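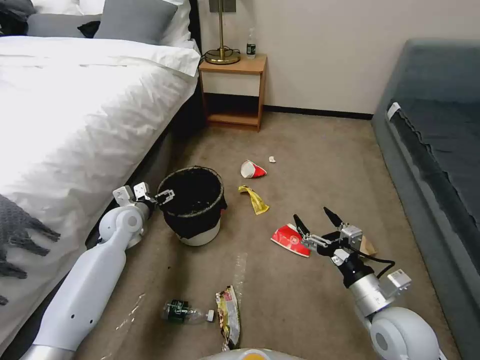

How often do the fingertips on Fludel's left gripper need changing? Every 800 grasps, by our own rule, and sooner if the edges start to look shiny.

January 2, 2018

First day back and I had the bedroom all to myself until lunch. I'd promised myself a slow morning of coffee and email, and of course the first thing I saw when I logged into Sirko was the service reminder sitting there in orange. It had come due over the holidays while the building was dark, so it wasn't even late in any way that matters, but I can't work with an orange thing on the screen. So much for the email!

Left gripper first. The grasp counter said 2,280, which confused me for a good minute until I remembered that the counter doesn't reset when you change the tips, it only resets when you swap the whole gripper, and we haven't done that since July. So you have to look in the notebook for what it said last time and subtract. I have complained about this before in these pages and I'm complaining again. I wrote the new starting number on a strip of tape and stuck it inside the cabinet door, where I will see it every time I go for the hex keys.

The old black tips came off fine. One was worn along the inside edge and the other one hardly at all, which makes me think the fingers aren't closing quite square. I put a feeler gauge between them with the gripper almost shut and yes, there's a bit more room at the bottom than at the top. Not much! But it's the kind of thing that matters on the rim of a trash bin, when there's a bag folded over it and the bag wants to slide. I loosened the two screws on the outer finger, closed it gently on a flat piece of steel, and tightened them up again while it held. Checked with the gauge and it was even all the way down. New tips on, a drop of the blue threadlocker on each screw (a drop, not a puddle, I learned that one with a soldering iron in my hand), and then I left it alone while I made the coffee I'd been putting off.

Then the right side. I like the right gripper so much better and I don't think I could defend that to anyone. The long pointed fingers get under flat things that the left one just shoves around the carpet - a squashed cup, a bit of cardboard - and when they open into that V they look like they mean it. But they're a pain to look after. All those little linkage plates have pivots and every pivot collects carpet fuzz. I went at them with a wooden toothpick and then the soft brush, and got out a wad of beige fluff about the size of a pea, which I'm sorry to say I was proud of. After that, one tiny bit of dry lube per pivot, open and close it 30 times, wipe off whatever comes out. The Bratberg manual says to use their own lube from the little white tube and we still have half a tube, so I did as I was told.

The cable on the right wrist I'm less happy about. I want that loop big enough that the wrist can roll all the way over without pulling on the connector, and small enough that it doesn't catch on things when the arm goes low. Right now it's on the big side. I ran the wrist through its whole range at crawl speed with my hand on the stop button and my nose practically on the connector, and nothing pulled tight. Then I drove the arm down by the sofa and back out again, and the loop brushed the seat edge going past. It only brushed it, but a brush on a good day is a snag on a bad one. I moved the clip up a little and tried again and it cleared. I want to look at it tomorrow after a proper run before I call it done, and I've put that in the log so I can't pretend I forgot.

What else? The wrist sensor. I zeroed it with the gripper empty and hanging straight down, the way the card says, and the reading settled right away. Then I hung the 200 gram weight from the fingers and got a number I was happy with. Took it off, back to zero. It's my favorite check of the whole list, it takes no time at all and you either pass or you don't. Last fall I skipped it one week and spent an entire afternoon blaming the software for what was a badly seated plug, so now I never skip it, I do it even on days when nobody has touched the arm.

With the grippers done I could finally do some picking up. I use the same kinds of trash every time after a service so I can compare: paper cups, wrappers, a plastic bottle, and one of those thin clear bags that barely show up against the carpet. I hate the bag. I put it out anyway, on purpose, in between the easy stuff. The bag is the whole reason I fuss about fingertips, if I'm being fair. Anything will pick up a bottle.

I drove the first few by hand through Sirko to get a feel for the new tips before letting it run by itself. They're grippier than the old ones, which sounds like pure good news, except that on the first wrapper I opened the fingers over the bin and the wrapper just stayed there, stuck to one tip like it had moved in. I wiped both tips down with alcohol and it let go properly after that. New rubber always has some film on it from the mold. I know that, I have it written on the inside of the box lid in my own handwriting, and I still forgot! So now it's going on the checklist, right after the threadlocker line.

The bin itself needed a little thought too. The liner kept wanting to bunch, and when the left gripper comes in at the rim I don't want it grabbing bag and bin together unless I've asked for both. I folded the top down further and it behaved. I'd love a heavier bin. I've asked Umia for one twice, since they paid for all the furniture in there, and the answer so far is that people have light bins in their bedrooms and so we get a light bin. Which, fine. I can't argue with that, I have a light bin in my bedroom.

By the time everybody else drifted back from lunch I had the automatic run going at half speed and I was sitting on the hallway floor with my laptop on my knees, eating a cheese sandwich and watching torque graphs. The left shoulder looks the way it always looks. The right elbow has a small bump in the curve when it comes up from a low reach, and I went back to the December logs and the bump is there too, a little smaller. It might be the cable, it might be the grease being cold after the heat was off all week. I'll run the same thing tomorrow when the room's been warm overnight and lay one on top of the other.

I did send a note to Bratberg asking what they'd expect that curve to look like on an arm with this many hours on it - more than I'd like to admit - and I attached both graphs. They're usually quick, though who knows in the first week of January.

Things to order: fingertips (we're down to one spare pair), the wide cable clips, toothpicks. I borrowed the toothpicks from the kitchen drawer and now there aren't any in the kitchen drawer.

For tomorrow:

- right wrist cable, look at it again after the morning run
- elbow curve, warm, same program as today
- left tips, check the edges for wear even though they're new
- add the alcohol wipe to the checklist and print it
- answer the email I didn't answer

The orange thing is gone from the screen, anyway. I put both arms back in their rest pose, turned off the power at the wall, and got home while it was still a little bit light out, so I had time for soup before calling it a day.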